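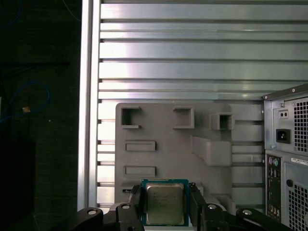
The processor, with its metal lid a bit scuffed.

So I've finally got round to the old desktop. It's been sulking under the stairs at Harnwood since January, and on Sunday I cleared the big table, found a decent lamp and told everyone to leave me alone until teatime (they didn't, obviously).

The plan was modest. Processor out, old paste off, new paste on, memory sorted, back together. Brendan Carroll gave me a whole bag of bits when he moved house, and I've been dying to see which of them still work! He'd labelled most of them too, bless him, though his handwriting is so bad that I spent ages deciding whether something said "good" or "dead".

The chip is the bit I always get nervous about. It's a tiny thing for what it costs, and you do find yourself holding your breath. I only ever touch the edges, and I like to have a proper spot for it to sit, so it isn't sliding about among the screws and the biscuit crumbs.

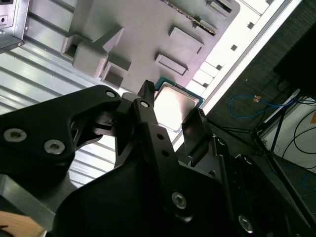 What do you use to clean off old thermal paste?
Isopropyl alcohol on a lint-free cloth, with the machine unplugged. Wipe gently, let it dry completely, then put a small blob of fresh paste in the middle.

Dela Akpalu swears by coffee filters for that job, and I must say they're very good if you've run out of cloths. Kitchen roll leaves fluff everywhere. I learnt that on my sister's machine and I'm still a bit embarrassed about it.

Then the memory. I had 2 sticks of 4 GB in Brendan's bag and high hopes for a grand total of 8, but one of them is the wrong sort for this board, the notch is in a different place, so it's gone back in the bag with a note on it. If a stick won't go in, turn it round and look at the notch before you start leaning on it.

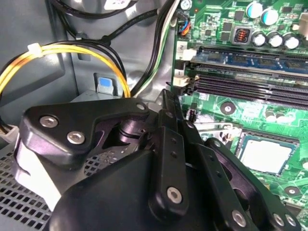 I've also promised myself I'll tidy the cables this time. Last time I just stuffed them in wherever they'd go and put the side back on before I could change my mind, and it rattled like a biscuit tin. I've got a packet of little ties from Tollis and I intend to use every one of them.

Next job is the dust filter, and then I need to ring Brendan about that label.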